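Driston student project – bench notebook, shoe rack task
January, entry started 14:20

Carrying on from the previous entry. Task is unchanged: tidy the sandals on the rack so that each one sits fully on its shelf, toes to the wall, partners side by side. Upper shelf first, lower shelf left alone until the upper one is dependable.

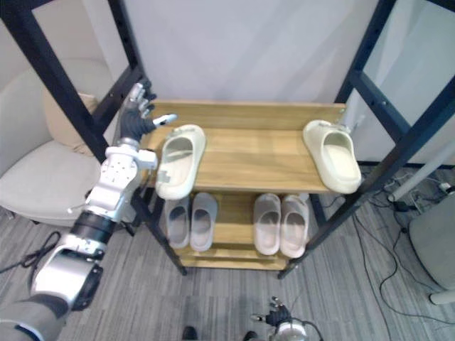 Start pose for the afternoon runs was the wide one: upper pair apart, right-hand sandal turned with its heel over the front edge. I want to keep this as the standard hard start. The easy start (both sandals already straight, small gap) tells us very little now, and the last set of results looked better than it should have done for that reason.

Changes made before the first run:

Wrist speed limit on both arms lowered by one step in the Camenzind config. The left wrist was overshooting on the approach and the correction came too late to be of use.

Pre-grasp height raised by 5 cm. Fingers open later, on the way down. Opening them at the top made the thumb sweep wide and it caught the sandal before the palm was anywhere near it.

Head camera exposure fixed by hand. Auto exposure was drifting whenever an arm came up into view, and the pale sandals lost their edges against the wall.

Nothing changed in Nundus (the planner) apart from logging. It now writes the chosen grasp side to the run file. Please do not turn this off to save space, the files are small.

Runs

17 runs from the hard start, all with the same weights. Left sandal and right sandal scored separately.

Left sandal: 6 failures. Four were the thumb landing on the toe and pushing the sandal back until it met the rail. The sandal then has nowhere to go, the hand keeps closing, and the force limit trips. The other two were clean grasps followed by a bad place, rotated too far, so the sole came down on its outer edge and the sandal tipped over.

Right sandal: worse, as expected. The overhanging heel is a good handle in principle, but the planner insists on coming from above and the right hand ends up too near the front post. In most of the failures the collision check stopped the arm before contact. That is correct behaviour and I have not scored it differently from a dropped sandal, though we should decide whether we want to. My preference is to record it as a separate code (stop, no contact) and keep the headline figure as it is.

Tried the low approach by hand with the right arm, motors in compliant mode. It does fit. Come in level with the shelf, two fingers under the heel, thumb on top, lift slightly, then turn. The clearance to the post is small but it is steady, whereas from above it changes with every few degrees of wrist angle. So the route exists and the planner is not finding it. I suspect the sampling box for the pre-grasp stops at the shelf front. Will check the bounds before touching any costs.

Pose estimate

The estimator confuses toe and heel when the sandal is lying nearly across the shelf. The shape is fairly blunt at both ends and from the head camera the strap hides much of the difference. When it gets this wrong the whole plan is reversed, and the hand goes very confidently to the wrong end. Three options:

(a) Add the wrist view as a second opinion before closing. Costs time on each grasp.
(b) More training images at awkward angles. We have up to 32 usable ones from the Bastar set, which is thin.
(c) Let the grasp be symmetric and decide toe direction after the lift. Neat, but the place step then has to handle a half turn, and the left wrist runs out of travel.

Going with (b) first as it needs no code. If the error is still there after retraining, then (a). I do not want to start on (c) before the club demonstration.

Pairing

Still using colour to match partners. Fine for the set we have on the rack, with the upper pair cream and the lower ones greyish and pinkish. It will not survive a change of lighting. The grey-white and the cream came out as the same class in the early morning test, and the planner then proposed moving a sandal from the lower shelf up to the top. It was internally consistent and quite useless. Size and shape give us nothing here as the style is the same throughout. For now: hold the lights constant, note the exposure value in the run file, and leave shelf position in as a prior.

Mechanical

Left hand: slight play in the index finger at the base joint. Not enough to affect results yet. Re-torque before the next session and write the value in the back of this book.

Right hand: cable loop at the wrist needs another look. On the low approach it passes close to the shelf edge when the forearm rolls inward. A clip further back would hold it closer to the arm. Check full roll in both directions afterwards, with the motors off.

To do, in this order

1. Check pre-grasp sampling bounds in Nundus.
2. Clip right wrist cable, check roll.
3. Shoot more sandal images, across-shelf angles only, fixed exposure.
4. Retrain pose, repeat the same hard start with the same number of runs.
5. Add the stop code to the scoring sheet, if agreed.

Stopped at 17:40. Run files copied to the Driston share, config saved next to them under the same name. Weights not changed. Both arms parked and brakes checked.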